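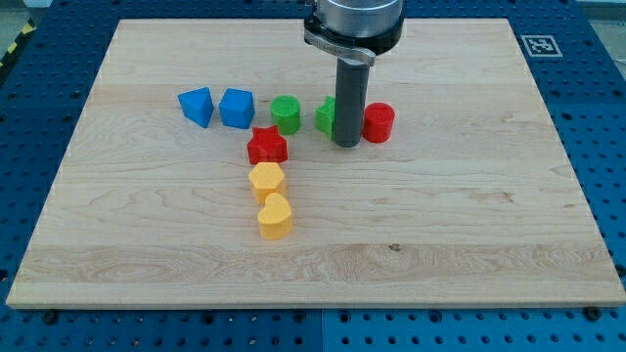
Vonport Shared Workshop Releases Plans for Wenda Sorting Cell

VONPORT, March. The Vonport Shared Workshop has released build plans for Wenda, a bench-top sorting cell assembled by members on evening shifts. The package contains 17 drawings, a wiring schedule, the control code and a parts list of 197 line items. It is free to download for personal and workshop use.

Wenda handles 3D-printed blocks in several shapes, including cubes, cylinders, stars and hearts. The work surface is a wooden board on a perforated blue table. The hole grid lets builders move fixtures without drilling. A square black-and-white marker on the table gives the vision software a fixed reference, and the position of the board is measured from it at startup.

Motion planning runs on Sakum, the workshop's own control package. Version 15 adds a slower approach speed near the board and a restart routine that returns the arm to a safe height after a fault. In bench trials the cell completed 1,095 pick cycles on one set of gripper fingers.

Block files are included in the package. The ribbed outer texture should be left on, as sanded blocks slipped in early trials.

Fairclough, a local machine shop, cut the brackets for the first unit and will supply the same parts to other builders at cost. Builders who make their own should follow the tolerances on drawing 15.

Wenda runs at the workshop in the evenings from 6 p.m. Requests for the files can be left at the front desk.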